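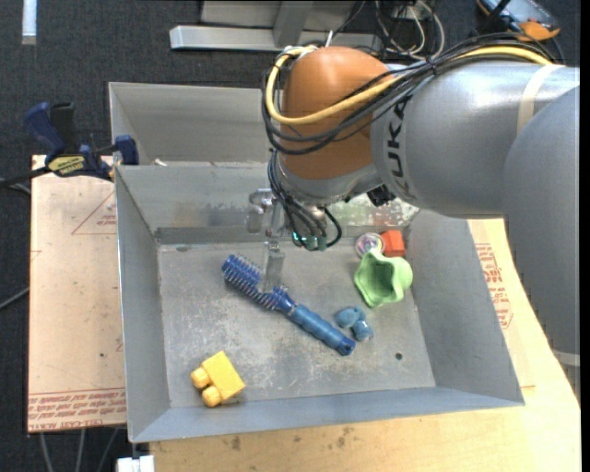
The grey bin, with the blue hairbrush in the middle and the green cup-like thing over by the right wall.

From: Keabetswe Fourie
To: household-sorting list
Date: 2022-11-05
Subject: Re: What belongs in the small items bin?

Thanks for the questions. I'll answer them in the order they came, with the original message quoted in pieces.

> I have been through the cupboard list twice and I still don't know
> what we mean by "small items". The list from Pretorius has 567 lines
> and at least a third of them say only "misc." Could someone give a
> size, or failing that a rule?

The rule at Warkormont is that a small item is anything you can pick up in one hand and that won't roll under the shelving if dropped. Balls go in the tub with the lid. Anything longer than a rolling pin goes on the rack. Everything else that isn't a book, clothing or crockery goes in the grey bin until it has been given a line on the list.

I know "misc." is no help. Most of those lines are mine, from March, when we were trying to get through the boxes before the lease on the Hokik store ran out. I have started replacing them and have got as far as line 200 or so. If you come across one you can identify, please change it yourself and put your initials in the last column.

> Do hairbrushes count as toiletries or as small items? I have seen
> them in both places.

Small items. Toiletries is for things that get used up, such as soap and toothpaste. A hairbrush doesn't, so it goes with combs, mirrors and nail brushes. Put the colour first and then the thing: "blue, hairbrush". It sounds odd when you read it out but it sorts properly, and people looking for something in a bin look for the colour before anything else. If there are two of the same colour, add something about the handle. The one in the picture would be "blue, hairbrush, ridged handle".

Please clear any hair out of the bristles before a brush goes on the list. An old comb does it quickly. Then ten minutes in warm water with a drop of washing-up liquid, bristles down, and leave it on a towel overnight. Don't soak the ones with a cushioned pad, as the water gets in behind and stays there.

> What about toys? There is a toy box as well as the bin, and the toy
> box is full.

Toys can stay in the grey bin for now. The toy box has been full since we took in the Toseck boxes and I would sooner have them somewhere we can see them than pushed down the side. The small lumpy blue one can be listed as "blue, toy, small" until somebody knows what it is meant to be. I looked at it for a good while and could not decide. Same for the orange-red block. If you have a set at your end that is one short, say so on the list before we give it a line of its own.

> Last one. The green thing with the wavy edge. Is it a cup?

I don't know. It is hollow and has a wavy rim, and there is a rounded bulge on one side. I had it down as a cup, then as a toy, and at present the entry says "light green, cup-like, wavy rim". I would leave it at that. A plain description is more use than a wrong name — we had an egg slicer listed as a harp for most of last year. It should not go in with the crockery unless we are sure that it is meant to be drunk from.

> Is there a limit on how much goes in at once?

One layer. If you have to move one thing to see another, it is too full. The bin itself can be scuffed, that doesn't matter, but wipe the floor of it before you put a new lot in, as grit ends up in the brushes.

A few other points while I am writing.

The full list now stands at 3,196 lines across all the stores. Almost 2,000 of them have been checked against the shelf. I would like the rest of the Pretorius lines done next, then Toseck.

The labels with the red border are finished. Use the plain ones and write in pencil.

If you find a lid without a pot, keep it for five weeks on the end shelf and then let it go. I have been keeping them far longer than that and we now have a drawer that does not shut.

The printed copy of the list is on the hook by the door. It is out of date from line 340 onwards, so check the file before you cross anything off.

Keabetswe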